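Grovutis Ride

The Grovutis Ride is a long-distance horse race held every year in March on the dry plain between the villages of Ellaritz and Carkitz. The full course is 202 km and is ridden over 2 days. It is open to riders of any country who have already finished a shorter qualifying race.

History

The ride grew out of an older custom, in which farmers of Ellaritz brought their horses to the spring market in Carkitz and raced each other on the way home. The first organised edition had only local riders and no fixed course. Later the organisers marked a route with painted stones, and many of these stones are still used today. In one year heavy rain closed the river crossing, and the riders were sent over the hills by the old salt road. This longer route measured 215 km and was never used again, although some riders asked to keep it.

Course and rules

The course is divided into 7 stages. After each stage the horse must be shown to a veterinary surgeon, who checks its pulse, its breathing and the way it trots on hard ground. A horse that does not pass is taken out of the race, and the rider may not continue on another one. The night is spent at Rattanakul, a former sheep station with stone stables and a good well.

The winner is the rider with the shortest total riding time. The time used for resting is not counted, but the minutes between arriving at a stage and presenting the horse are - for this reason a quick and calm arrival is an important skill. A separate prize for the horse in best condition is given on the morning after the finish, and many local people value it more than the victory itself.

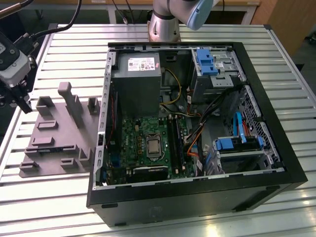

Notable riders

Radka Trajkovski won the race three times with the same grey mare, and afterwards became its technical director. She introduced the rule that every rider must walk beside the horse on the steep descent to Carkitz. Theerawat Ruangrit holds the record for the fastest final stage. He lost the overall victory that year by less than one minute, after his horse refused to stand still for the pulse check.

See also

Salt road of Ellaritz
Carkitz spring market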